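Hand guiding vs. remote control for teaching picks, which do you start with?

Posted by Hidayah Tuhumury
Tuesday, May 25, 2021

Hi all! I've been trying to teach our arm a simple pick out of a bin and I keep going back and forth. Grabbing the arm and moving it by hand feels natural, but my recordings come out lumpy, and my own elbow keeps ending up in the camera view. With the remote (a two-stick thing we got from Brotance) the camera view is clean, but I'm painfully slow and I overshoot every time I go down for the object. I have 33 demos so far, mixed from both, and the playback is a mess — it sort of hovers and then picks a spot between two objects. Should I throw them out and start over?

jukholm_dan
Remote. Hand guiding is fine for waypoints and that's it.

Provonora
I wouldn't throw them out yet, but please stop mixing them! Sort them into two folders and train on the remote ones alone first. If half your demos come in from the left and half from the right, the average goes straight down the middle, and that sounds like exactly what you're getting. Pick one approach direction per object and stick to it, even when the other one looks quicker.

For the overshooting, turn the stick speed way down for the last bit of the descent. I fought with this all through February and that setting helped more than any amount of practice.

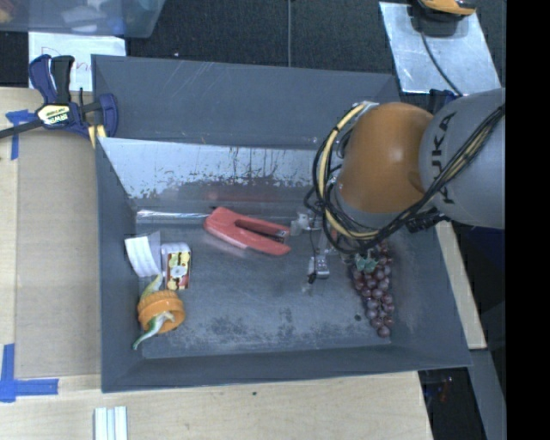 Spacing is the other thing I'd look at before you record more. Start with your objects well apart, so it's always clear which one you're going for, and only crowd them once the easy picks work. The red stapler is a nice early one because there's open floor around most of it and you can line the fingers up across it. I'd leave the grapes for later, and I'd save something like that green and white toy poking through the orange ring for last, because you have to decide what you're even grabbing before you touch the sticks. Oh, and pause for a moment above the object in every demo — then trim the dead time at the start of the recording, but leave that pause in.

szenasi_k
Agree with the folders. Also check your gripper open/close is being logged at the same time as the arm position. Mine was lagging and I blamed my hands for four days.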